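Start | Tickets | Wissen | Bestellungen | Abmelden

Ticket 3276: Flechtkorb rechteckig, Rand riecht und Boden wackelt
Erstellt von Shahla Bakhtiari, Oktober, 14:20 Uhr

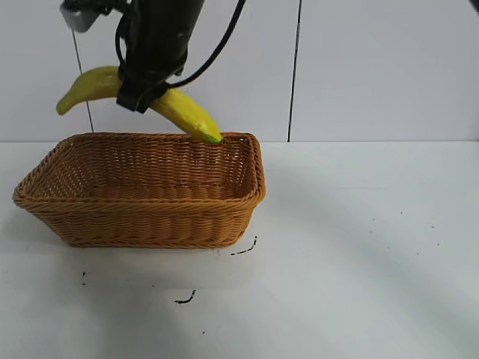 Guten Tag, ich habe bei Kestenis einen Korb für Obst gekauft, Artikel 446, Kunststoffgeflecht in Braun. Er hat seit dem Auspacken zwei Probleme. Erstens riecht der dicke Rand oben stark nach Kunststoff. Zweitens steht der Korb nicht gerade, eine Ecke bleibt ein wenig in der Luft.

Bisher probiert:
- mit lauwarmem Wasser und Spülmittel gewaschen, Geruch ist schwächer, aber nicht weg
- zwei Nächte auf dem Balkon gelassen
- Boden mit der Hand nach unten gedrückt, keine Änderung

Ich möchte wissen, ob man das Geflecht warm machen darf, um es zu richten.

Antwort Kestenis, 16:05 Uhr
Bitte keinen Föhn benutzen. Legen Sie den Korb zehn Minuten in handwarmes Wasser und beschweren Sie ihn danach über Nacht.

Shahla Bakhtiari, 9:40 Uhr
Ich habe es so gemacht, mit zwei Kochbüchern. Er steht jetzt gerade. Der Geruch ist noch da, deshalb bitte ich, das Ticket offen zu lassen.

Status: offen

© Kestenis Haushaltswaren | Kontakt | Impressum | Nach oben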